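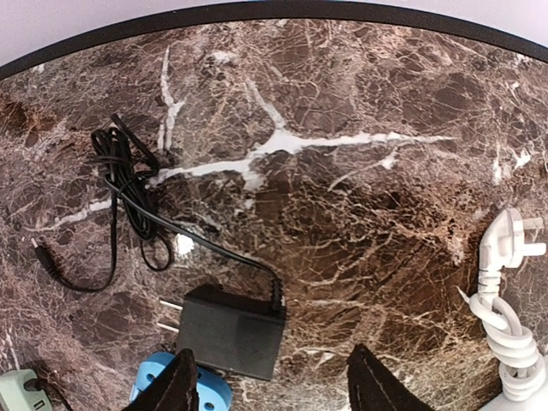
4. Sorting and storing power accessories

This section covers the adapters, chargers, power strips and cables used with the Kemeck desk set. Complete section 3 (unpacking) first. Allow enough clear space on the table to lay every item flat.

CAUTION: Unplug all items from the wall before you begin. Do not sort accessories while any strip or charger is live.

4.1 Checking adapters and chargers

1. Lay each adapter on its broad face with the prongs pointing away from other items. Metal prongs can scratch polished stone and will mark painted surfaces.

2. Look at both prongs from the side. They must be straight and parallel. Do not bend a prong back into shape with pliers. Set the adapter aside and order part 198.

3. Read the rating printed on the housing. If the print is too small or worn to read, do not guess. Compare the item with the parts list at the back of this manual.

4. Wipe the housing with a dry cloth. Do not use solvent.

Note: A charger and its cable need not match in color. Sort by connector type first and by color second.

4.2 Placing the power strips

1. Set each strip down with the sockets facing up. Straighten the first length of its cord by hand.

2. Keep the strips apart so that cords do not cross. A coiled cord may stay coiled during sorting but must be fully unwound before use under load.
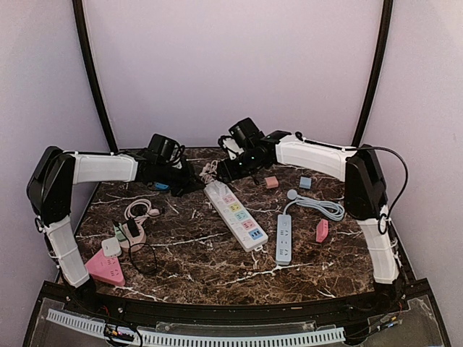
3. Put plug-in adapters and charger cubes beside the strip they will be used with. Do not plug them in yet.

4. Keep cable reels on the other side of the table from loose cords. Remove any plug stored in the center of a reel before turning it.

5. Test the fit of one adapter in each socket. It should seat fully with light pressure. If it rocks, move it to another socket and report the loose one.

CAUTION: Do not connect one power strip to another. The Drukeo strip (part 291) is for direct wall connection only.

4.3 Coiling and tying cables

1. Release any tight knots before coiling. Work from the connector end. Never pull on the connector itself.

2. Form loops about the width of your hand. Small, hard loops put strain on the conductors and shorten the life of the cable.

3. Fasten the bundle with one twist tie, placed away from both connectors. Two turns are enough.
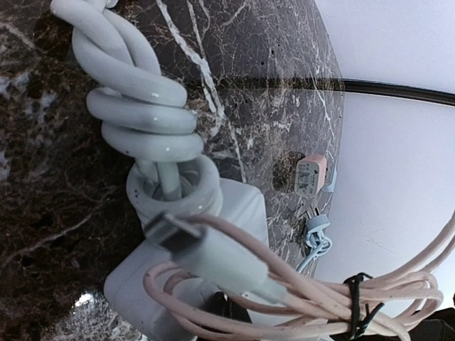
4. Leave the tie loose enough to slide a fingertip under it. A tie that dents the jacket is too tight.

5. Clean any dirt from light-colored cable with a damp cloth, then let it dry for 70 minutes before storage. Keep moisture out of the connectors.

6. Store the finished bundles in the Politis tray, no more than 2 deep. Place heavier adapters in the bottom compartment.

Note: Thin cables tangle with each other if stored together without ties. Tie each one separately, including short lengths.

For replacement parts, see section 7. Section 4 revised in May by Attila Vörös, Prerkari Documentation.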